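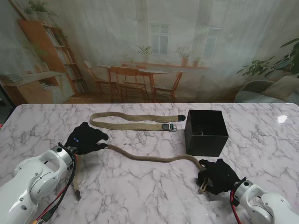

Storing Belts So They Keep Their Shape

Search this site
Enter keywords Go

By Carmela Zanetti
8/3/21

Most belts wear out in the closet. They get hung over a doorknob, left in pants loops, or stuffed in a drawer under the sweaters, and after a season they have a bend that won't come out.

Woven belts

Woven and braided belts stretch under their own weight, so don't hang them by the buckle for months at a time. Lay the belt flat, start at the buckle end, and roll it loosely. The roll should hold together without a rubber band. Rubber bands leave dents in the weave and go sticky in summer.

A small box works better than a drawer. I keep light colors in one box and dark ones in another so the dye doesn't rub off. If the box has a lid, leave it open overnight after you put in a belt you've just worn.

Leather belts

Hang these if you have the room. A row of cup hooks on the inside of a closet door is enough. Space the hooks 2 inches apart and pre-drill the holes if the door is solid wood. Leather can also be rolled, but turn the finished side out and keep the roll wide.

Cleaning before storage

Brush woven belts with a dry toothbrush. For a spot on cotton, use cool water and a drop of dish soap, dab it, and blot with a towel. Let the belt dry flat for a full day away from the heater. Wipe leather with a barely damp cloth and let it dry before you put it away.

I do all of mine in November, when the summer clothes go up to the attic.

Frayed ends

Trim loose threads with small scissors. On cotton, put a thin line of fabric glue along the cut and leave it 20 minutes before you touch it. Don't use a lighter on cotton.

Comments (3)

Mulder782
Cup hooks worked for me but the brass ones left a mark on a tan belt. Switched to plastic coated.

Druvness
Does rolling work for elastic braid? Mine came back wavy.

Carmela Zanetti
Druvness, roll it looser and don't stretch it as you go. If it's still wavy, leave it flat under a towel for a couple of days.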